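Pelley cell, progress report to the Ravham fund
2024-10-21

Hi all,

We've had a busy stretch since the September note, mostly spent on the upkeep side of the simulated cell (the part your money pays for, so thank you again!). The Pallville house scene is now our standard setup, and every maintenance change gets tried there before it goes anywhere near the real arm.

First the fingers. I rebuilt the model of the left and right fingers after the old pair drifted out of true, and I reset the wrist camera mount so both tips sit at nearly the same height in the view. I check that every morning now, and it takes 2 minutes if I've had coffee.

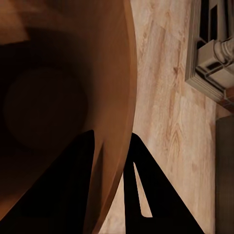 Finger check over the round wooden tabletop, Pelley cell, simulated.

Next came grip force. We were running it too high and the finger joints were chattering on every close, so I dropped the limit and ran 1,000 closes, then another 3,000 overnight with the new damping values. The chatter is gone from the logs, and I'm very happy about that one! The Triantafyllou controller update went in the same week and needed only one setting changed back.

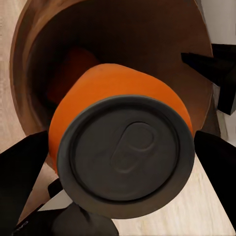 Recalibration is the job I'd most like to make shorter. Right now I do the open position, the closed position and the wrist zero by hand, in that order, and if I mess up the last one I start over. For the closed position I like a plain round thing between the fingers, and the orange can does nicely, with a fingertip on either side and the lid toward the camera so I can spot a crooked hold right away. I've written the steps up as a checklist and will script the first two before the next report.

On spending: the spare joint set for the real arm came to 530 dollars, inside the budget line. Nothing else big is on order.

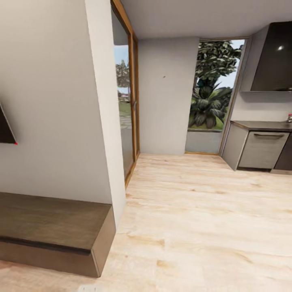 Do we need to recalibrate after every controller update?
Only when the update touches the joint settings. The release notes list those, and I run the short finger check either way.

Next up is the wrist cable routing on the real arm, which I've been putting off, and a second pass at the damping values with heavier loads. I'll send the log files separately once I've cleaned up the folder names.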